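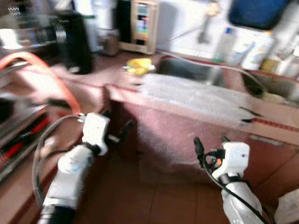

Buying a robot is a bit like buying a bike, Roel Boersma says: first you pay for it, then you keep paying for it.

Say a robot with two arms costs $3,593. A school in Surklow wants it to help in the kitchen. The school saves the same amount every month for 12 months, so it has to put away a little under $300 each time.

Then come the extras. Gripper fingers wear down. Covers and cables need replacing. If spare parts cost $36 a month, how much is that in a year?

Write your budget on paper before you go shopping. Leave a line for repairs.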